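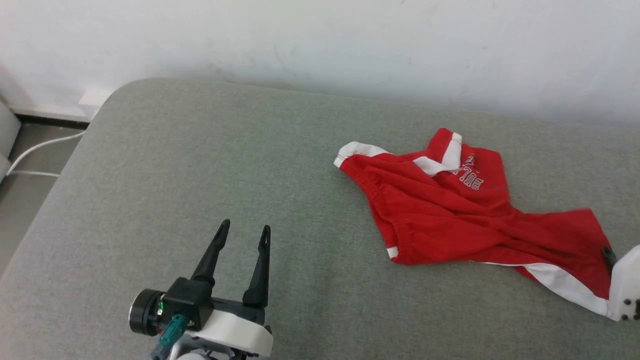

4.3 Handling Garments on Soft Surfaces

This section applies to two-arm stations operated under the Tendesbridge site rules, revision of Oct 4, 2026. Operators shall read Section 4.2 (Stopping the Arms) before proceeding.

1. Confirm that the stop button is within reach of the operator and that no other person is inside the marked area.

2. Check the floor beside the work surface. Cables shall be routed away from the operator's feet and shall not pass under a moving part.

3. Place one garment only on the cushion. Shorts and other items with an elastic waistband may be left bunched. Empty all pockets and remove pins and loose drawstrings.

4. Open both grippers fully and close them once with no load. If either finger sticks, tag the station and stop work.

5. Set the speed limit to 20 percent for the first pass. The limit may be raised to 85 percent after 6 passes without a stop.

6. Bring one gripper to the edge of the garment and close it on the fabric. Keep the other gripper open and clear of the cloth until the first grip is confirmed on the display.

7. Lift slowly. Do not drag the garment across the cushion.

CAUTION: Fingertips can catch the upholstery together with the garment. If the cushion cover rises, stop the arm, open the gripper by hand control and begin again at step 6.

CAUTION: Do not reach between the grippers to straighten a garment while the arms are powered.

NOTE: Printed lettering and contrasting trim may be read by the Stevent software as a fabric edge. Record any false edge in the station log.

8. At the end of the session, open both grippers, return the arms to rest and switch off power at the station.

Fingertips shall be inspected after every 200 grips. Replacement tips are ordered through the Dikeditz parts desk. The next review of this section is due in December.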